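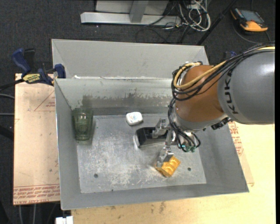
*Robot arm over a gray metal bin, seen from above.*

# Do you eat lunch at 3 in the morning? I'd like to talk to you

Call for participants, October 2024

Hi! I'm Raquel Henriques, and I'm putting together a book and a short audio series about what people eat when they work nights. The whole thing goes by the name Modau (long story, it was my grandmother's word for leftovers and nobody outside our family spells it the same way). I'm looking for night workers in and near Plellell who are willing to keep a food diary for a little while and then sit down and talk with me about it.

I worked nights for years, first in a hospital laundry and then on the phones for a cab company, and what I remember best is the food. Cold rice out of the tub. A guy who fried onions on a hot plate he was definitely not supposed to have, and the whole floor smelling of it until morning – I still get hungry when I think about it. I've looked for a good book on all this and most of what I find is health advice. Health advice is fine, but I want to know what's in your bag.

## Who I'm looking for

Anyone who works at least 2 nights a week and eats something during the shift. Yes, vending machine crackers count. So far I've talked to bakers, nurses, a couple of security guards and a very funny man who cleans buses, and I'd love to hear from:

- people in factories and warehouses
- truck and delivery drivers, especially if you eat in the cab
- care home staff
- hotel desk clerks
- anybody who just started nights and is still figuring out when dinner is
- retired night workers with a good memory (you can skip the diary, we'll just talk)

You need to be 20 or older. You don't have to be a good cook, or cook at all, and you don't have to be a writer. If English isn't your first language, Portuguese is easy for me, and Cornel Nedelcu can do the interview with you in Romanian. Amanuel Mersha does the Amharic and Tigrinya ones. For anything else, write and ask, and I'll see who I can find.

## What you'd be doing

First, the diary. It covers 5 shifts, and they don't have to be in a row. I give you a small notebook and you write down what you ate, when, where you were sitting (or standing) and who was there. Three lines is plenty, and if you feel like writing three pages, please do! Photos from your phone are welcome, but check your workplace rules first. Please don't take pictures of coworkers without asking them.

Then the conversation. We meet for an hour or so, at your kitchen table or in the back room at Fonseca, the café on the corner across from the old post office. They open early enough to catch people coming off shift, and the cheese rolls are on me. I record the sound only. I'll ask about the diary, and about where the food comes from, who packs it, what you'd never bring again (everybody has a fish story) and what you eat when you get home and the rest of the house is having breakfast.

And then, only if you want to, a recipe. We cook it together, I write it down, and it goes in the book under whatever name you choose. One of the bakers gave me a soup made almost entirely out of stale rye ends and I've had it every week since.

## Pay

You get 62 dollars when you hand in the notebook and another 62 after the interview. It's the same for everyone. If we cook, I buy the groceries, and you keep whatever's left over. I can pay in cash or by bank transfer. If you drop out after the diary you still keep the diary money, no hard feelings.

The money comes from a small grant plus what I've saved, and there's enough for 20 people this round. If more of you write than I can take, I'll try to get a mix of jobs and ages, and I'll hold on to the other names for the spring if you're okay with that.

## Names and privacy

You decide whether I use your real name, your first name or something made up. I won't print where you work unless you tell me I can. You get to read your section before it goes to Alistair Baird, who's editing the book, and you can cross things out. With the audio, you can listen first and ask me to cut a part, right up until the episode is finished.

I won't be contacting your boss. If you need a letter saying what the project is, I have one ready.

## Dates

Notebooks go out as people sign up, so there's no big start day. I'd like to have all of them back by the end of November, and I'll do interviews as they come in. If your schedule rotates and you're on days for the next few weeks, tell me when you're back on nights and we'll work around it. I'm flexible, and awake at odd hours anyway.

## How to sign up

Leave a note with your name and phone number in the Modau box at Fonseca, next to the register, or drop it at the front desk of the Wullach library and mark it for me. Tell me:

- what kind of work you do, and which nights
- how you'd like me to reach you, and when you're asleep (so I don't call then!)
- the last thing you ate on shift

That last one is my favorite part. Henrique Loureiro, the bus cleaner I mentioned, wrote "half a birthday cake, not my birthday" and I phoned him that same evening.

If you're not on nights yourself but live with somebody who is, pass this along, or tape it to the fridge where they'll see it. And if you're the one packing their food, put your own name on the note too, I'd like to talk to you both.

Raquel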